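Wendinance Two-Arm Table Kit for Student Robotics
For classes, clubs and team projects
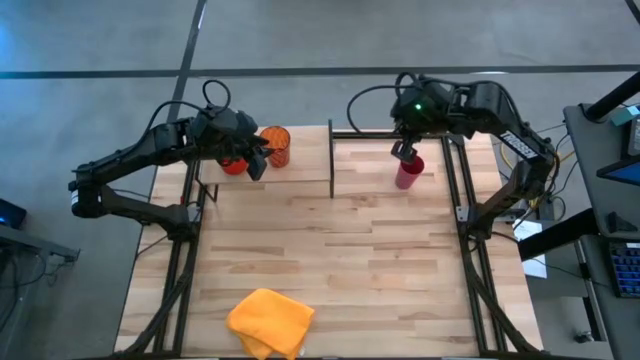 Two-arm table with cups, mesh container and raised shelf.

The Wendinance Table Kit gives a student team two arms on one work surface, with parallel grippers already fitted. It is sold to schools and clubs that want to spend their meeting time on the task and the code. The arms mount on opposite sides of the table, on black aluminum extrusion rails, and both can reach the far end.

What the kit includes
Two arms with parallel grippers
Wood table top
Two side rails with mounting hardware
Raised shelf with legs
Cable set
Starter task cards (sorting, placing, moving from shelf to table, wiping)
Printed setup guide

Cups, containers and cloths are not supplied. Most clubs bring their own. For a first project we suggest light plastic cups in strong colors and one microfiber cloth. Glass should not be used.

Using it in a class
Shigeru Miyazaki wrote the starter cards for his after-school group, and they are arranged in the order he teaches them. The first cards use one arm at a time. Students pick up a cup from the table, then from the shelf, then put it back at the same height. Two-arm cards come after that. Folding a cloth is the last card, and a team should expect to spend several meetings on it.

A group of four works well, with two students at the computer and two at the table to reset objects and watch the stop button. Larger groups can take turns.

Using it in the Drarmont Challenge
The kit meets the table rules for the Drarmont Challenge, student division. Teams get 100 points for a clean run, and points come off for dropped objects. Ayane Ishida's team scored 99 at the July meet with a standard kit and their own shelf task. Their program notes come with the download pack.

Setup
Allow one full meeting. Bolt the rails first, then the arms, then run the cables along the rails and tie them down before power is turned on. Leave slack at the wrist. The room needs a level floor and space for a desk and monitor next to the table. Floor tape helps teams put the table back in the same place each time.

Ordering
Item: Two-Arm Table Kit
School price: $2,649
Spare gripper finger set: $56
Shipping is quoted by address. Schools may pay by purchase order.

For setup questions write to Tomos Craddock in school support. Orders for more than one kit go to Hooman Arabzadeh.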